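Stakix 5 Adds Two-Way Sync Between Phones and Desktop Computers

Werkell has released version 5 of Stakix, its file transfer program for Windows and Mac, with two-way syncing for music, photos and voice memos. The update went out Monday to everyone with a current license. People still on version 4 will see a prompt the next time they open the program.

Until now Stakix moved files in one direction at a time. A user who edited a playlist on the phone and then added songs on the computer had to run two separate transfers and pick which copy of the playlist to keep. The new version compares both sides first and merges the changes. If the same item was edited in both places, it shows the two versions next to each other and asks which one should stay.

"We had 3204 requests in the support queue that mentioned playlists in one way or another," said Heiðrún Thoroddsen, product lead at Werkell. "Most of them came down to the same complaint. People lost the order of their songs."

Song order is now stored with the playlist and carried across in both directions. Play counts and star ratings go along too, provided the music app on the phone makes them available. Lyrics saved inside the file are kept. Lyrics stored in a separate text file are skipped in this release.

Photo transfers have changed less. Stakix still copies pictures into folders by month, and the option to convert phone photos to JPEG on the way over is still switched off by default. The duplicate check has been rewritten and compares the contents of the files instead of the names, so a picture that was renamed on the computer will no longer be copied a second time.

Transfers run by cable or over a home wireless network. Werkell recommends the cable for the first sync of a large library, after which the wireless option only has to move what has changed. The phone and the computer must be on the same network, and guest networks will usually block the connection.

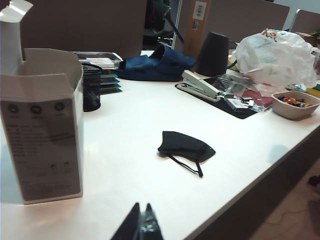 Problems with older libraries

Some users who installed the test version in February reported that the first scan stopped partway through. Werkell traced the fault to album covers saved in an outdated format and says it is fixed in the final release. Anyone who had the test version should remove it before installing Stakix 5, then restart the computer. Settings from the test version are not carried over, but settings from version 4 are.

A second fault is still open. On computers where the music library sits on an external drive, the program may list songs as missing if the drive was asleep when Stakix started. Opening any folder on the drive and pressing Rescan brings the songs back. No files are deleted. A fix is planned for the first maintenance update, but Werkell has not given a date for it.

Backups before the first sync

Stakix 5 makes a backup of the phone's playlists and song list before the first two-way sync. The backup does not include the songs or pictures themselves, so it takes up little space. It can be restored from the History tab, where the program keeps up to 3 earlier versions. Older ones are removed automatically unless the user marks them to be saved.

The company advises turning off any other program that manages the same music library while the first sync is running. That includes cloud services that download songs in the background. They can be turned on again once Stakix shows the green check mark.

Pirnia add-on discontinued

Werkell is also dropping Pirnia, the paid add-on that handled ringtones. Its functions are now part of the main program under Tools, including trimming and fade-out. Customers who bought Pirnia as a separate product do not need to do anything, and their ringtones will appear in the new menu after the update. Pirnia will keep working with version 4, but it will get no further fixes.

The ringtone tool accepts MP3, AAC and WAV files. Copy-protected songs cannot be converted.

Languages and support

The program menus are available in English, German, Spanish and Icelandic. A Swahili version is being prepared by Rweyemamu, a translation firm that has already finished the help pages. The menus are still being checked and will be added in a later update.

Support for the oldest phone systems ends with this release. The list of supported devices is on the download page, and the installer will warn users before it replaces version 4 on a computer that has been used with a phone no longer on the list. Both versions cannot be installed side by side.

Price and availability

Stakix 5 is free for holders of a current license. New customers can try it without paying, with all functions turned on and a limit of 1314 files in total. The count covers songs, photos and memos together, and files copied in either direction are included. Restoring a playlist backup does not count toward the limit.

License keys from version 4 work in the new version until they expire. Keys bought on disc have to be registered on the Werkell website first, using the code printed inside the case.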